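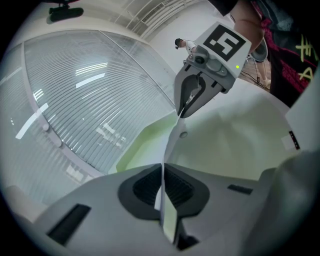 Every few months somebody sends me a loss curve and asks me to be pleased about it. The latest came in March from a team using Dradell, the data tool out of Kirkberg, and the curve was lovely. It went down, it stayed down, and the policy behind it could not fold a sheet of paper.

I have a dull theory about why. Most of us working on learned control have stopped reading our own data. We collect it, we push it through a converter somebody wrote in a hurry, and we train. If the result is poor, we ask for more. Skavemton went from 400 demonstrations to 800 this way and got a policy that failed in the same place with greater confidence.

Paper is a good test of whether you mean it. A block stays the shape it was when you let go. A sheet bends and sags, and it can look nearly the same to a camera on the wrist when it is held well and when it is about to slip.

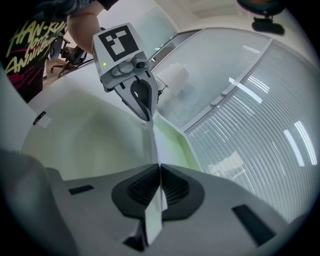 A strip of paper held between two hand-held grippers.

Now consider what the software has to get right before any learning starts. There are two grippers, each with its own clock. The marker gives you a pose, if it is in view and the exposure is kind. The finger width comes from somewhere else. If the two streams are 30 milliseconds apart, the jaws close in the data before they reach the edge of the sheet, and a network will learn that quite happily. No planner bolted on later will put it right.
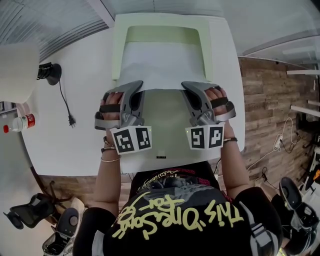 The usual answer is that scale will wash this out. I doubt it. Random noise may wash out. A fixed delay doesn't, and neither does a frame convention that got flipped on one side when the Cheng driver was updated. These are errors that agree with each other, and a big dataset only makes them look like facts.

What I would pay for is a boring viewer. Show me both hands on one timeline, with the poses drawn over the video and a loud red bar wherever tracking was lost and the gap filled in. Dradell can do some of this, three menus down, and it smooths the gaps by default, so the worst seconds of a recording come out looking the best. I turned the smoothing off and the lovely curve went up. The team was not grateful, and the default is still on.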